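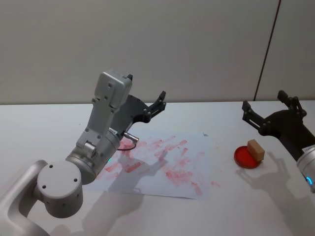
Why I still write paper letters

4 min read

Print | E-mail this

I write letters. Real ones, with a stamp, usually at the kitchen counter while the coffee's going. My friend Valquíria moved to Hambridge in October and I've sent her 23 of them (she's answered four, and I forgive her).

People tell me it's slow, and sure, it is! But I like that. When I text someone I want an answer right away, and I get cranky if it takes an hour. When I mail a letter I forget about it, and then one day there's an envelope under the pizza coupons with my name on it in somebody's terrible handwriting — and I'm happy until bedtime.

I also say more on paper. I'd never text anyone a whole page about my neighbor's tomatoes, but I'll write it, and Valquíria will read it twice.

So I think schools should bring back letter writing, even just one a month. Kids would complain, and then somebody's grandmother would write back.

By Rocío Mamani

Recent
In defense of the long lunch
The Fetlow library should stay open late
My 43 cookbooks and the three I use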